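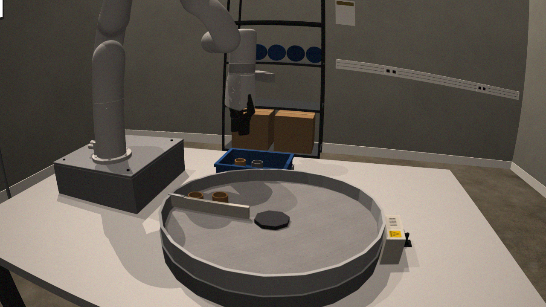 Tray with faceted rim on a white worktable, rendered.

From: Ohemaa Sarpong
To: flallix-users
Date: 11 May 2018
Subject: Re: [flallix-users] Segment count ignored on export of round parts

Seidu Bonsu wrote:

> I have a plain cylinder, radius 200 mm, with the segment count set
> to 256 in the part settings. In the viewer it looks smooth. When I
> export it to OBJ the wall comes out in flat strips you can see from
> across the room. Changing the count and exporting again makes no
> difference. Is the setting only for display? I am on the February
> build, files kept on the Mestmont share.

The part setting is for display. Export reads its own value, the chord tolerance, from the project file, and the February build writes a coarse default there if the line is missing. Any project started from the old Akolgo template has the line missing.

Chord tolerance is the largest gap allowed between the true arc and the straight edge that replaces it. For radius r and n segments the gap is

r * (1 - cos(pi / n))

With your radius of 200 mm, 52 segments gives 0.365 mm and 256 segments gives 0.015 mm. Set the tolerance to 0.015 and you should get close to what the viewer shows. The exporter rounds the count up to the next even number, so do not expect an exact match.

Two further points.

Normals are a separate matter. If smoothing is off at export, each strip gets one flat normal and will shade as a strip whatever the count. Turn on "share normals" for the wall only. If you turn it on for the whole part, the edge between wall and base will shade badly.

The tolerance applies to every curve in the project, small fillets included. On the Gerkthorpe housing this did not matter much, but with many screw holes the file grows quickly. You can override it per part by adding a tolerance line under the part name.

The missing default is ticket 1723. There is a patch attached to it, which I have tried on Linux only. If you can test it on Windows, please put the result on the ticket and not on the list.

Ohemaa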